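### 3.2 Collection of demonstrations

We collected all demonstrations by remote control. The operator wears a pair of Skurkel gloves and stands behind the robot, so that left and right are the same for both. The position of each wrist is sent to the arms, and the bending of each finger is sent to the hands. We also tried to guide the arms by hand, but in this mode the operator could not control the fingers at the same time, and the body of the operator often entered the view of the head camera. For this reason, hand guiding is used only for the comparison in Section 5.

The task, which we call Utham, is a simple sorting task. A blue tray is placed on a white table between the two hands. The robot has to bring small packaged goods and cylindrical objects into the tray, one after another. The operator is free to choose which hand to use.
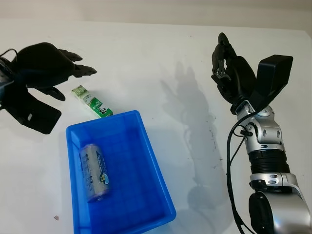
Before each demonstration, the start position of the tray was changed by the experimenter. We did not fix the tray to the table, and small movements of it during the task were accepted. The operators received a short training of 22 minutes and were asked to work at a calm speed. They were not told to follow a fixed order of objects.

In total we recorded 300 demonstrations. A demonstration was removed if an object fell from the table, or if the connection to the gloves was lost for more than 2 seconds. After this step, 223 demonstrations remained, and they form the Cusumby set used in the rest of the paper.

The most difficult part for the operators was the moment of closing the fingers. The gloves give no feeling of contact, so the operator must judge the grasp only by eye. Thin objects are a special problem, as they can be hidden between the fingers and the palm.
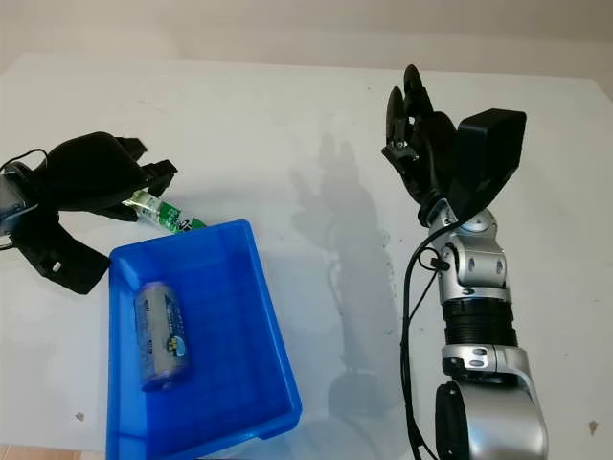 We therefore added a slow mode. When the operator presses a foot pedal, the motion of the wrist is scaled down, while the fingers keep their normal scale. The state of the pedal is saved together with the other signals, but it is not given to the policy as an input.

In addition to the head view, we recorded a close view from a small camera near the gripper. The two views have different exposure settings, and we kept these settings constant during the whole collection.

**Figure 4.** Finger mechanism in the close view. The dark textured fingertip points to the right, and the linkage arm connects it to the black plate. 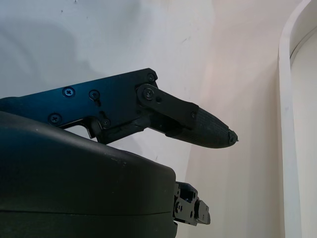 All streams were aligned by their time stamps with the Ardeleanu recorder. Where a camera image was missing, the previous image was repeated. We did not smooth the commands of the operator, and short pauses were also kept in the data. The effect of these pauses on the learned policy is discussed in Section 5.3.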